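Gallery: the storage corner, as found

*May 9, 2021*

Pultiscombe has been telling us since October that a small corner can hold a household's odds and ends if you give it a rail, a basket and a little stand. The Stivik leaflet says much the same, at greater length. I have my doubts. I have fitted out two of these corners now and spent more on them than I care to add up, and both times the hooks were the first thing I stopped using. Still, I have a few remarks to make on the subject.

## Tissues, first of all

Bulk buying is where my faith gives out. A multipack saves you pennies and then wants a shelf of its own for the rest of the year. The shiny wrappers are slippery as well, and a pile of them slides the moment you take one from the middle. The leaflet suggests standing them upright "like books". Books have spines.
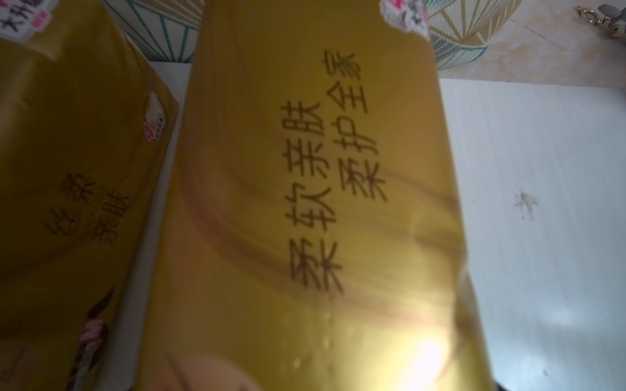 *Gold wrappers, brown lettering. The large characters on the nearer pack promise softness and care for the whole family, as tissue packs will.*

I don't dispute the softness. I dispute that anybody ever chose a tissue by the wave printed on the wrapper.

## The corner itself

Perforated panels are sold on the idea that you will keep moving things about on them. Flurkby's version of the pitch mentions 200 possible arrangements, and I should like to meet the person who got past the second. What people do is fix one basket, put up one rail and leave the rest of the holes alone. Then everything lives on the floor, where it would have lived anyway.

The two-tier stand is the part I would keep. It is plain and low, and you can get a packet or two underneath it. Whether it deserves to be called a "system" is another matter. Pappas will sell you the full set for 1,110, and I would want rather more than a shelf over a shelf for that. 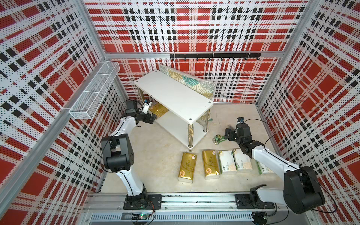

*Tartan panels, a rail of empty hooks and five tissue packs in a row on the floor. The ginkgo cushion has ended up behind the stand.*

## Small things

The catalogue runs to roughly 161 pages and gives one of them to keyrings, charms and the other bits that turn up in coat pockets. Its answer is a hook for each. Mine would be a dish by the door, which costs nothing if you already own a dish.

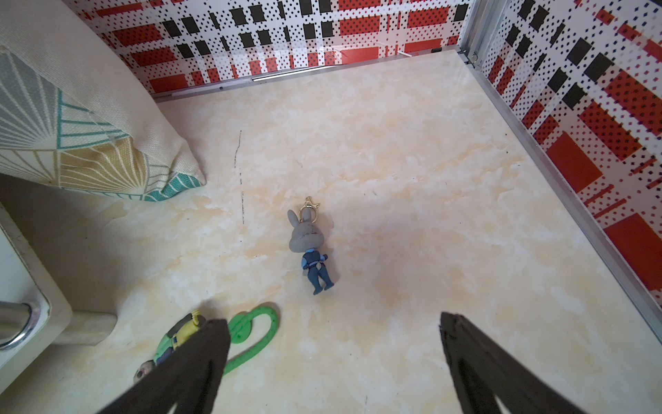 I tried the hook method at home for a month. The keys I used every day never went back on it, and the ones I never used hung there looking very well organised. The cushion advice was no better: "store soft items vertically", it says, meaning lean them on a wall.

I'll leave the gallery as it is for now. If I do a third corner it will have the stand, the dish and a good deal less tartan.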